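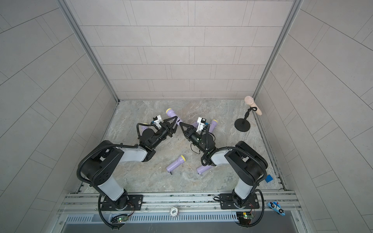

Figure 2. The two-arm sorting cell at the Bruverness returns site. Photo: Sum-yee Tsai.

4. The flashlight task and the bench staff

4.1 Division of the work

Before the cell was installed, returned flashlights at Bruverness were handled entirely by hand. A bench worker picked up each one, turned it to look at the switch and the cap, and set it in a tray for testing or for scrap. Staff described the job as easy on the mind and hard on the wrists. The site manager, Aurel Ursu, chose it as the first task to hand over for that reason.

The cell (Figure 2) uses two arms on a shared rail, each with a parallel-jaw gripper and a wrist camera. Flashlights are laid out on the floor of the cell in no fixed order, often close together, and the arms work over the same area. A worker loads the floor, starts the run and takes over when the system stops with a grasp it can't resolve. Loading and clearing are still manual.

During our visits in August, one worker per shift was assigned to the cell and the others stayed at the benches. The cell post rotated at the midday break. Workers were free to turn it down, and in the first weeks several did.

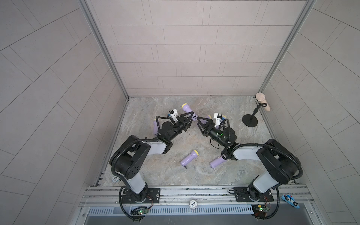 The main complaint concerned waiting. At the bench, a worker set the pace and could slow down near the end of a shift. At the cell, the same worker stood by for long stretches and then had to act quickly. We interviewed 18 members of staff, and most of those who had worked the post raised this without being asked. One woman said she went home less sore but more tired. Another kept a crossword beside the controls until a supervisor asked her to stop, a decision that was later reversed.

Pay was a second concern. The bench rate had included a bonus for each tray completed, and the cell post did not fit that scheme. Hedberg, the staffing firm, replaced the bonus with a flat allowance. Experienced workers lost a little under the change and new ones gained.

Some skills moved to the new post. Workers who knew the product learned to spread the flashlights so that the caps did not touch, and stops became less frequent on their shifts. This knowledge was passed on by word of mouth and did not appear in the written procedure, which covers a batch of roughly 1000 items in a single paragraph. 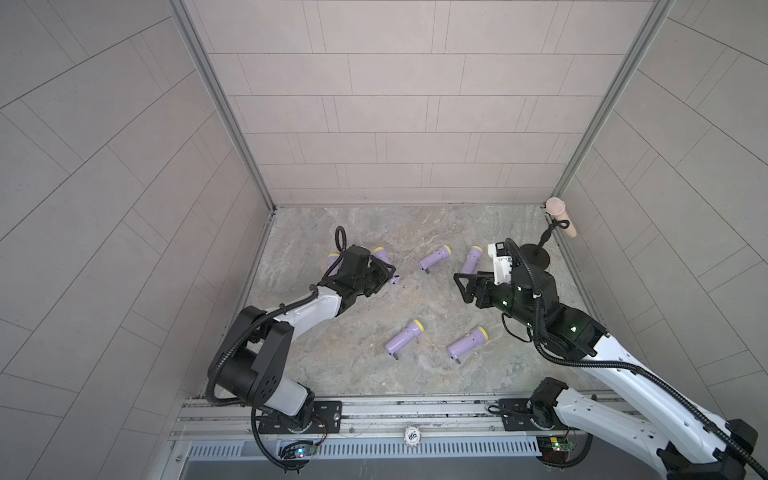
4.2 Limits of the observations

We saw one site and one product. The benches were never short of staff while we were present, so we can't say how the post would be filled in a busy month. Shift records were kept on paper and a few sheets were missing.

Related items
Seok line study: handover notes between shifts
Indus warehouse interviews, part 2
Wrist strain in hand sorting: a short review
Paying for standby time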